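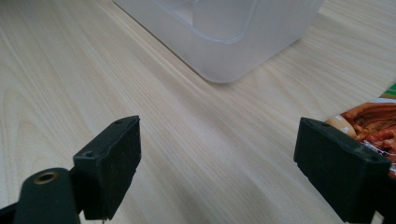 Last updated: September 1, 2019

Figure 3. Fingers apart, nothing between them but table. The translucent container lies beyond the gap; the printed food package is partly hidden behind the right finger.

4.2 Deciding that the gripper is empty

The Garix stack has no joint encoder to consult when it processes hand-held demonstrations. Everything it knows about the fingers it has to get from the image, and so a surprising share of our code is devoted to establishing that nothing is going on. We call this module the aperture estimator. Mortimer Yazzie, in the commit log, calls it the nothing detector, and that name has stuck in all the places where we would have preferred the other one.

The estimator runs in two stages. The first fits a pair of planes to the inner faces of the fingers and reads off the opening between them. It works well on black fingers over a light table, as in Figure 3, and we make no large claims for it elsewhere. The second stage looks at the region between the planes and asks whether its texture continues the texture of the surface behind it. If it does, the gripper is labeled open and empty, and the planner is allowed to start a new approach segment at that point.

Wood grain turned out to be the hard part. Long diagonal streaks passing through the gap look a great deal like the edges of a thin object to any filter that has been trained to find thin objects. Our first version, a plain edge vote, was convinced that the demonstrator was carrying a ruler through most of the Merton recordings. No ruler was used at Merton. The Ruiz-Ortega filter we adopted in January compares edge direction inside the gap with edge direction outside it and throws away whatever agrees. This removed the ruler, along with most of our confidence in the earlier results, which have been rerun.

Translucent objects cause a different problem. A frosted wall lets through enough light that the depth network places it somewhere between the front of the container and whatever is behind it, and it changes its mind from one image to the next. We do not try to fix the depth. The planner simply treats any region with unstable depth as occupied and keeps the approach path clear of it. The cost is a delay of up to 300 ms before a grasp segment is opened, which the policy has never complained about.

Labels were checked by hand on 2000 images held out from the Stosten set. The remaining errors fall mostly along the edges of the finger pads. Foam wears, worn foam frays, and the fitted plane then has to choose between the pad and its loose fibers. Figure 4 shows the fraying on both pads with the gap wide open. We tried smoothing the pad outline before fitting, and this helped until the smoothing began to remove real contact with soft objects, at which point we took it out again.
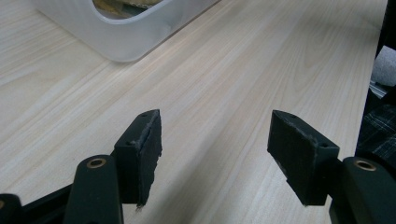
Lucinda Doucet has argued, in comments on an earlier draft, that the whole estimator could be replaced by a printed marker on each finger, and that the authors have spent a long time avoiding a sticker. We accept the second point. On the first, markers would give a better opening width, but they say nothing about what is in the gap, and the second stage would still be needed. They would also be of no use on recordings that already exist.

A combined version, with markers for the width and the texture test for occupancy, is left to Section 6, where we have put the other sensible suggestions.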